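**Re: [pondasholm-players] Programming for the October concerts**

4 February 2005

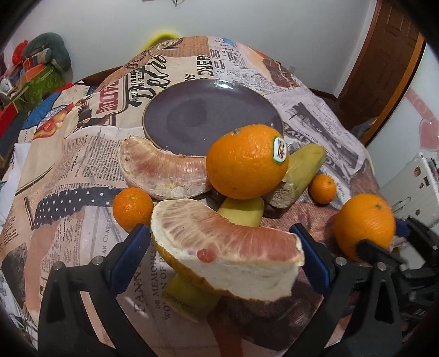
Dear all, and thank you Giuliana for getting the ball rolling while the rest of us were still recovering from the winter program. I have been meaning to answer for days and kept putting it off until I had read through the Roussel again with the score in my lap, which I finally did this morning with the phone off the hook. I'm glad I did, as I had remembered the slow movement as a kind of gray wash and it isn't that at all. It has real bite in the inner parts, and then under it this thick, soft padding in the low strings, so that the whole thing made me think of a big piece of pomelo, bright pink pulp along the top and all that white pith beneath. If we play it too politely we will give people the pith and none of the juice, and I suspect that is what went wrong when we tried it before.

Giuliana Sotelo wrote:

> Hello everyone,
>
> I know October feels a long way off, but the hall wants to hear from us soon and I would rather go to them with a plan than with a shrug. As I see it we have two evenings, and I think they should be different programs. We tried repeating the same one last time and the second night was thin.
>
> My suggestion is the Roussel on the first night along with Eusebio's new piece, and then something more familiar on the second. Hernán has offered to look after the new piece, parts and all, if Eusebio can get him a clean score by early summer.
>
> The hall seats 276 with the balcony open. They charge us extra for the balcony, so please think about whether we truly expect to need it.
>
> What I need from each of you: which night you can play, whether you're happy with the Roussel, and any strong feelings about the interval.
>
> Giuliana

I'll take these in whatever order they come to me, if you don't mind.

> As I see it we have two evenings, and I think they should be different programs.

Yes, please. I had three separate people come up to me after the second night last time and tell me they'd have come to both if there had been anything new to hear. One of them was Nelly Londoño's sister, who I think would come to hear us tune. It does mean more rehearsing, and I won't pretend my shoulder is thrilled, but we have the whole summer ahead of us and I'd sooner be a little stretched than a little bored.

> My suggestion is the Roussel on the first night along with Eusebio's new piece

I love the idea of these two side by side. Eusebio was kind enough to play me the opening of his at the piano before the holidays, and then a bit of the middle, and then he got up and made tea and wouldn't play me the end! It starts with the violas all alone, very quiet, five notes going around and around, and you keep waiting for somebody to come in and rescue them. I found it quite moving even on that old upright with the sticky pedal. He says it will run to 757 bars, which frightened me until he explained that a great many of them go by very fast.

My only question is the order. I would put Eusebio first, while everybody's ears are fresh, and close the half with the Roussel. Gilang feels just the opposite and I'm sure he will write in and say so. He thinks people settle better if they start with something that has been around for a while. We argued it all the way home in the car and neither of us budged.

> Hernán has offered to look after the new piece, parts and all

Bless him. Hernán, could I ask for the second violin part in a larger print than the last one? I was playing the Destetti from memory and hope by the final page. If the copying costs more that way, I'm glad to chip in for our desk.

> The hall seats 276 with the balcony open.

I would leave the balcony closed on the first night and open it on the second. Downstairs looks lovely when it's full, and there is nothing sadder than a few coats scattered along a rail up there. Also, the sound is better with the balcony shut – the brass doesn't go sailing off up into the corner – and for Eusebio's opening we'll want all the closeness we can get.

> any strong feelings about the interval

Only that it should be long enough to drink a cup of coffee and short enough that we don't stiffen up. Last year it ran on so long that my E string had gone flat and half the cellos were out in the parking lot. I do think we should have one both nights, though. I know there's been talk of playing the first program straight through, and at 70 minutes of music I suppose it could be done, but we have listeners who would be too polite to get up and would suffer for it.

As for what goes on the second night, may I put in a word for the Hornance suite? It's ages since we did it, we own the parts, and there is that lovely oboe solo in the third movement that Nelly used to play so well. I don't know if she'd want to do it again (Nelly, are you reading this?) but I'd happily sit behind her and listen. It would go nicely after a Haydn symphony, any of the cheerful ones, and send people home humming.

I can play both nights. I can also bring my music stands, the folding ones, as long as somebody remembers whose they are afterward. Two went astray after the winter concert, and one of them has a strip of green tape on the foot, so do have a look in the trunk of your car.

Giuliana, let me know if you would like company when you go to talk to the hall. They were a bit short with me about the piano last time, but I think we parted friends.

Much love to all, and practice your scales,

Marguerite
(second violins, back desk and perfectly happy there)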